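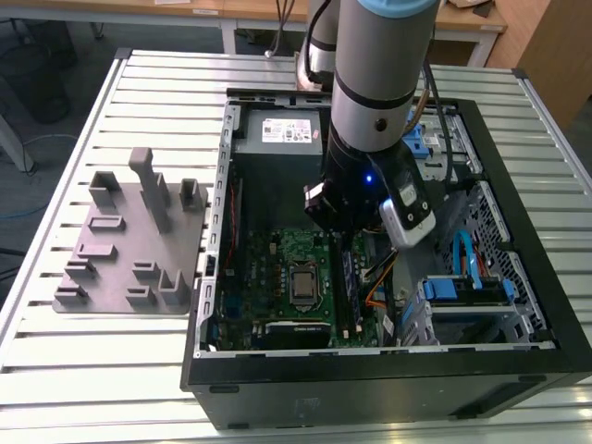

I have been back to Atunia! I didn't think I'd ever get to write that sentence. I was last there at fourteen, when it had a civil war, a lot of horses and no working rivers, and then the family computer stopped starting up and that was the end of the place as far as I knew.

If you've only come across this blog through the bread posts, a bit of background. From the age of ten or so I made up countries. I'd read all of Narnia in one wet half term and was furious that there wasn't any more of it, so I drew a coastline on the back of a gas bill and got going. Atunia was the first and the biggest. Dostodura came later and was meant to be the enemy, all fog and mines, but I got fond of it and it ended up with the better food.

The paper maps went in a house move years ago. What I had forgotten was how much of it I'd typed up. My mum found the old tower in May, at the back of the cupboard under the stairs, and the disk turned out to be fine. Copying everything off took less time than making the tea. 79 files! Most of them in a word processor format that my laptop opens with a full page of squares and question marks before you get to any actual words, but the words are in there. 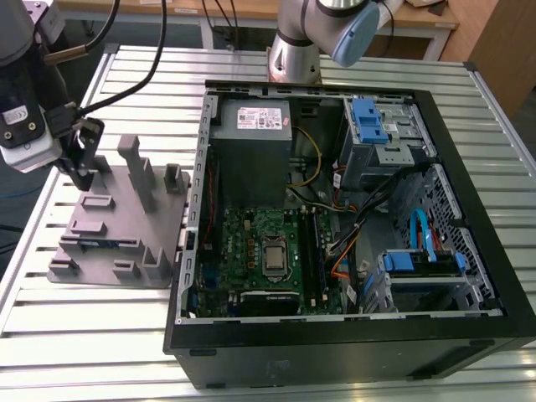

The longest is a history of the Dostoduran royal family, 3,393 words, of which a good third must be names. I had a system for names. Kings got a hard ending, queens got a soft one, and anybody who was going to die in the next paragraph got whatever was left over. There's a whole line of dukes who exist only to fall off the same bridge. Did it never occur to me that they'd mend the bridge?

I expected to cringe and I did a bit (the poems, oh dear, the poems), but mostly I sat there grinning. It's so sure of itself. I'd never been further than Wales and I was laying down the law on desert trade routes, what a camel costs, how long salt fish keeps. Every single fact is wrong and every one is stated as if I'd been there with a clipboard. I write much more carefully now and I'm not certain it's an improvement.

The best file is a phrase book. I'd completely forgotten doing an Atunian phrase book! It has greetings, numbers up to twelve, a section for buying a boat, and then a very long section of insults sorted by the job of the person you're insulting. You get one set for millers and another for tax men. The grammar is plainly French homework with the letters moved about, and there's a note at the bottom saying that verbs "will be finished at the weekend".

They weren't. 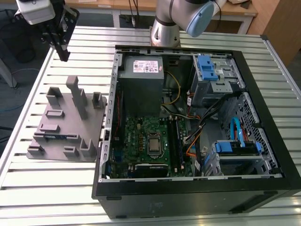

I've been trying to work out where it all came from, because at the time I'd have sworn I made up every bit of it. Some is easy. The snow and the talking animals at the northern border are straight out of Narnia, and I'd even put in a lamp, though I'd moved it to a harbour so that no one would notice. The Dostoduran mines are a school trip to a slate quarry where I was given a helmet that came down over my eyes.

Other bits took longer. The capital of Atunia has a street where all the bakers live, and they hang a blue cloth out of the window when the first loaves are ready. I was very proud of that. Then last week I walked past the shop that used to be Dervishi, the bakery at the bottom of our old road, and remembered the blue awning. They wound it down first thing, before the shutters went up, and if you were on the early bus you could see it from the top deck and know there'd be rolls. I must have looked at that awning every school morning for years. It's a phone shop now, which is a shame, but I was so happy standing outside it that a man asked me if I was waiting for someone.

So that's a real piece of our road, sitting safe inside a made-up country, and it would have been lost otherwise. I don't have a photo of Dervishi. I don't think anybody in the family does -- why would you take a picture of the place you buy rolls? What I've got is a paragraph in which a spy counts blue cloths from a hill.

I'd love to know whether other people did this. When I mentioned it to my sister she went a bit pink and said she'd had an island. She won't tell me its name. I am working on her.
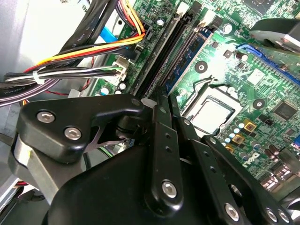

## What I'm doing with it all

First, a proper map. I've bought a roll of lining paper and some decent ink, and I'm redrawing both countries from the written descriptions, which is great fun and also maddening, as the same town is four days' ride from the coast in one file and has a lighthouse in another. I'm allowing both. Perhaps it's a very tall lighthouse.

Rivers next. I now know that they run downhill and join up on the way to the sea, so Atunia is getting 2 big ones with a marsh between them. Dostodura can keep its underground lake.

Then the verbs. I've got as far as "to be", "to owe" and "to fall off a bridge", and the last of those is irregular.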